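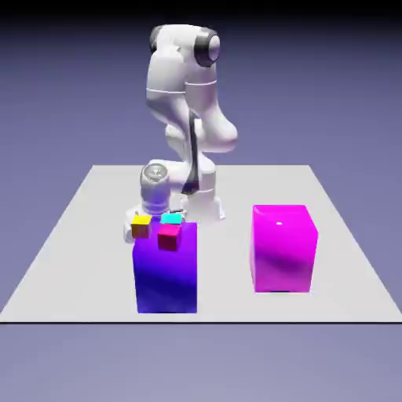 I've spent most of October with the Cerden home arm, or at least the practice version of it. Before they'll ship you the real thing you get their simulator, Novenora, and you set up your chores in there first. My chore was dead simple: small cubes, big coloured boxes, tidy up please. A toddler's job, basically!

First the good bits. Novenora installed on my tired old laptop without a fuss, and the arm moves beautifully. You drag in boxes, pick your colours (I went a bit mad with the magenta), and type out what you want done. It's heaps of fun and I lost a whole arvo to it.

Now for the chore itself. I left it going overnight, 600 tries at shifting little cubes across to another box, and it got 200 of them right. The rest were drops, near misses and a lot of hovering about like me in front of the fridge. My best stretch was 26 in a row, and then it forgot everything it knew when I nudged one box back a smidge.

So would I let it near the dishwasher? Not yet, mate. My mugs aren't cubes, and half of them have chipped handles. For a workshop bench sorting the same parts all day I'd be more hopeful, and I'd look at the Arkau as well if you've got the room for it.

Three stars from me. Great toy, patchy housekeeper. I'm keeping the subscription until Christmas and will have a crack at socks next.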